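Print this page | E-mail this page

Teleop demos with two arms: policy replays the approach fine, then stalls at the cup
Posted in August by dkl_bench

Setup is two arms on opposite sides of a dark table inside a black fabric enclosure. I collect demonstrations by remote control, both arms driven at once from a pair of leader handles. The task is a tabletop tidy: pick a thing up, put it in the cup or the drawer, go back to the start pose. Recording is done with the Trodura logger, and training is the stock imitation script from Trirura with the defaults left alone.

I have 130 demonstrations. Objects are shuffled by hand between episodes.
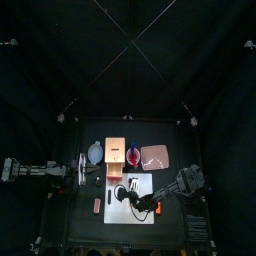
Training loss goes down and levels off where I would expect. On rollout the arm moves toward the cup, slows, and hovers a short distance from the rim. Sometimes it creeps sideways and comes back. It never commits. If I nudge the arm closer by hand it finishes the motion and releases correctly, so the later part of the task is apparently learned.

Things already tried: lower learning rate, longer action chunk, retraining without the wrist cameras. The last one made it worse. Clocks are synced to the same host and I see no dropped frames in the log.

Is this a data problem or a training problem? I would prefer not to re-record everything.

Answer 1 (marked helpful)

Data problem, most likely. Hovering before a contact usually comes from pauses in the demonstrations. The operator stops near the target to line up, the logger keeps writing, and you end up with long stretches where the recorded action is "stay here." The policy sees a pose near the rim and the most common label for that pose is no motion. Your nudge result fits this. You pushed it out of the region where the pauses are.

Plot joint velocity over time for a few episodes and look at the section before release. I had the same thing on the Beaulieu cell and the flat parts were obvious once plotted. Fix was:

1. Drop frames where both arms are below a velocity threshold and the gripper command is not changing. Keep the frames on each side of a gripper change, or the release will go missing.
2. Throw out episodes where the operator clearly hesitated and backed off.
3. Retrain from scratch. Fine-tuning the old checkpoint did not clear it for me.

Check the threshold per arm. If one arm waits while the other works, that waiting is real behavior and has to stay in. 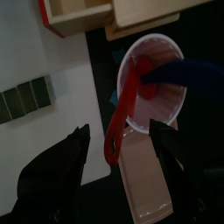
Should I trim the pauses before or after resampling the log to a fixed rate?

Trim after. Resample first so that every stream has the same time base, then remove frames by index across all streams together. If you trim the raw log, the cameras and the joint states lose their alignment and the resampler will fill the gaps with interpolated values.

One more item. Watch the operator's view during recording. If they look straight at the table and the policy only gets the cameras, they may be using depth information the policy does not have. Make them drive from the camera feeds only. Demonstrations get slower at first and there are more failed grasps, but what is recorded can be reproduced from the inputs.

Answer 2

Had this, more data fixed it. We went to 1,000 episodes and it stopped hovering. Did not look into why.

Answer 3

The above works but is a lot of recording. Before that, add recovery demonstrations. Start the episode with the gripper already in the bad spot, slightly off to the side of the cup, and drive it in without stopping. On the Nodilham bench we added these in small batches and retrained after each one. The stall went away after the second batch.
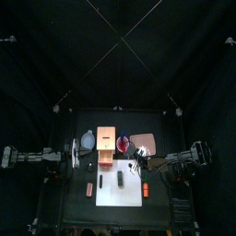

Bimanual Teleoperation Group / Shared Help Pages

Notes on recording recovery episodes:

Start poses should be spread over both sides of the target. If they are all on one side the policy learns to drift that way first. Pose the arm, let it settle, then start the logger, so the move into the bad pose is not part of the episode.

Use the same operator if you can. Two operators with different approach angles gave us a policy that averaged the two and hit the rim. If you have to mix, agree on one approach direction beforehand and reject the episodes that ignore it.

Leader handle backlash also matters close to contact. On ours it was around 2 mm at the gripper, enough that operators learned to overshoot and come back, and the overshoot ended up in the data. Shimming the joint was quicker than filtering it.

Hold out 7 start poses and never record from them. Run the rollouts from those only.

Follow-up from dkl_bench: trimmed as in Answer 1, retrained overnight. Hover is gone on the right arm. Left still hesitates, less than before. Will add the recovery episodes for that side and report back.

Print this page | E-mail this page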